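Dakura (film series)

Dakura is a series of science fiction films made by the studio Cindetti, concerning a mining colony and the large thing asleep beneath it. The first film ran to a sensible length and was liked. The second, Dakura: Clerska, runs 21 minutes longer and wakes the thing up twice.

Production

Clerska was shot over one winter at the Nnaji stages, with a crew of almost 400. The script called for a city to be flattened in the first act and, after rewrites, again in the third. Cindetti described this as a structural choice.

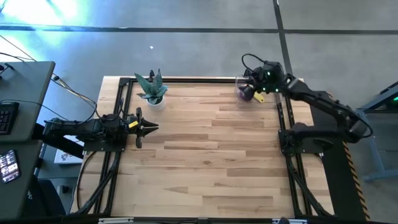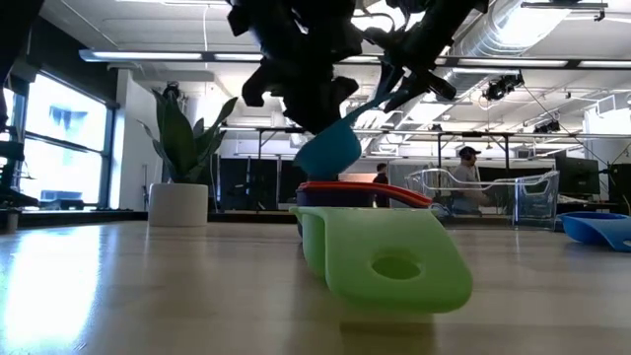 Black robot arms, in two views.

Release

The film opened in October on 886 screens, falling to 366 within a fortnight. Critics praised the sound design and were polite about the dialogue, much of which is shouted over the sound design. Admirers of the first film objected to the sequel's habit of explaining its ending – an ending they had enjoyed not understanding.

Sequel

A third film was announced before the second had left cinemas. It has since been renamed, delayed and described as a prequel.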